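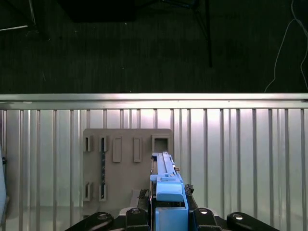 Short stories

The Britthorpe Bus

Murray Lachance had worked the lost property office at Cludcombe bus station for 12 years when the accordion came in. It was handed over by the driver of the late Britthorpe service, who put it on the counter and said it had been on the back seat since the golf club.

Murray wrote it in the book. Accordion, red, one strap missing. He put it on the shelf between a box of umbrellas and a child's scooter. Things were kept for 50 days and then went to the auction rooms, apart from keys, which went in a drawer and stayed there.

The name Caron was written inside the lid of the case, in biro. There was no telephone number. Murray looked in the directory, the old paper one from 2000 that he kept under the counter, and found one Caron, in Britthorpe. He rang it in his tea break and got a woman who said she had never owned an accordion and didn't care for them.

'Has there been another Caron in the town?' he asked.

'My husband's uncle,' she said. 'But he went to live by the sea. He'd be dead by now.'

Murray thanked her and wrote that down too.

In the second week a man came in about a glove. He was tall and wore a suit that had been let out at the waist, and he gave his name as Kamrul Weerakoon. Murray brought out the glove box and the man went through it slowly, laying each one flat on the counter. His own was not there. He was putting them back when he looked up at the shelf.

'Does it play?' he said.

'I couldn't tell you,' said Murray. 'I haven't tried it.'

'May I?'

It was against the rules, or Murray supposed it was. The rules had been written with coats in mind. There were no buses due and the rain was coming down hard outside, so he lifted the accordion on to the counter and Mr Weerakoon put his arm through the one strap and sat on the stool by the radiator.

He played badly at first. Two of the keys stuck, and he had to hold the thing up with his knee. Then he found a tune and went round it a few times. Murray knew it from somewhere, a wedding perhaps. A woman waiting for the Trulleo coach came and stood in the doorway with her shopping until it was over, and then went back to her bench.

'My father had one,' said Mr Weerakoon. 'He sold it when we moved. I was 12 and I was glad. It was very loud in a small flat.'

'It would be,' said Murray.

Mr Weerakoon asked what would happen to it. Murray told him about the auction rooms, and the man nodded and wrote the date on the back of his ticket. He came in twice more after that, once about the glove and once about nothing much. Both times he played for a quarter of an hour. Murray found some oil for the keys.

On the last day but one, the woman from Britthorpe rang. The uncle was not dead. He was in a home on the coast, and he had been over for a golf club dinner, at his age, and had told no one in the family. He wanted his accordion back.

'Of course,' said Murray. 'We'll need a signature.'

She came for it on the Friday. She was smaller than she had sounded, and she carried the case out with both arms round it.

Mr Weerakoon arrived the next morning in the same suit. He looked at the shelf, and then he took off his hat.

'It was claimed,' said Murray. 'I'm sorry. He's an old man – he still plays it.'

'Then that is right,' said Mr Weerakoon. He stood there a moment longer. 'And my glove?'

Murray went to get the box.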